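4.3 Enregistrer une démonstration en téléopération

Cette section suppose que le bras est fixé, que la cellule a été mise sous tension selon la section 3 et que le poste opérateur Saveck est relié au contrôleur. Pour le guidage à la main, bras libéré, reportez-vous à la section 4.4.

Les tâches livrées avec le logiciel Dimetti portent sur des consignes courtes données en langage courant : « pousse le cube bleu vers le triangle », « sépare l'étoile rouge du cylindre rouge ». L'outil pousse les blocs sur la planche, il ne les saisit pas.

Préparation

1. Posez la planche à plat sur la table perforée et vérifiez qu'elle ne bascule pas quand vous appuyez sur les coins.

2. Essuyez la planche avec un chiffon sec. N'utilisez ni cire ni huile d'entretien : les blocs glissent alors trop loin et les démonstrations ne sont plus comparables à celles des séances précédentes.

3. Disposez les blocs. La disposition de départ est libre, mais laissez autour du bloc à déplacer la place de passer l'outil.

4. Dans l'onglet Session, saisissez le nom de l'opérateur et choisissez le jeu de consignes. Le jeu par défaut porte le numéro 2912.

5. Amenez l'outil en position d'attente avec la touche Retour. L'extrémité doit se trouver au-dessus de la planche sans toucher ni le bois ni un bloc.

ATTENTION : tant que le voyant du contrôleur est allumé, ne passez pas la main au-dessus de la planche, même pour redresser un bloc tombé. Mettez d'abord le bras en pause.
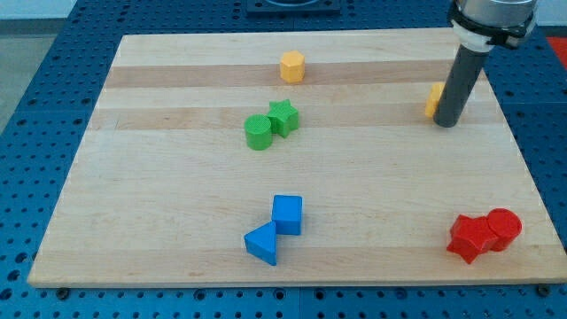
Enregistrement

6. Lisez la consigne affichée jusqu'au bout avant de toucher la manette. L'enregistrement démarre au premier mouvement.

7. Abaissez l'outil derrière le bloc à déplacer, du côté opposé à la cible, puis poussez lentement. La vitesse est limitée à 50 mm/s en mode Démonstration. Cette limite ne se modifie qu'avec le mot de passe administrateur.

8. Si le bloc pivote, relevez légèrement l'outil et reprenez la poussée plus près du centre de la face. Les étoiles tournent facilement lorsqu'on appuie sur une pointe. Pour les cylindres, corrigez par petites poussées successives.

9. Une fois la consigne remplie, relevez l'outil et appuyez sur Valider. Si vous avez commis une erreur que vous n'avez pas pu rattraper, appuyez sur Rejeter.

10. La consigne suivante s'affiche. Ne remettez pas les blocs en place entre deux consignes, sauf si l'un d'eux a quitté la planche ou s'est renversé.

Remarque : une hésitation ou une correction en cours de poussée n'est pas un motif de rejet. Le modèle apprend aussi à partir de ces reprises.

Remarque : une séance comprend 23 consignes. Elle peut être interrompue avec la touche Pause et reprise plus tard par le même opérateur. Un changement d'opérateur impose une nouvelle séance.

Messages fréquents

Effort excessif : l'outil appuie sur la planche. Relevez-le de 2 mm et acquittez le message. S'il revient, refaites l'étalonnage en hauteur (section 3.6).

Bloc non détecté : un bloc est masqué par l'outil ou par le bras. Ramenez l'outil en position d'attente et patientez jusqu'à la disparition du message.

Liaison perdue : le bras s'immobilise et la démonstration en cours est supprimée. Les démonstrations déjà validées sont conservées.

Section révisée le 2022-06-30 par Kolbrún Frandsen. Relecture : Nafula Mugo.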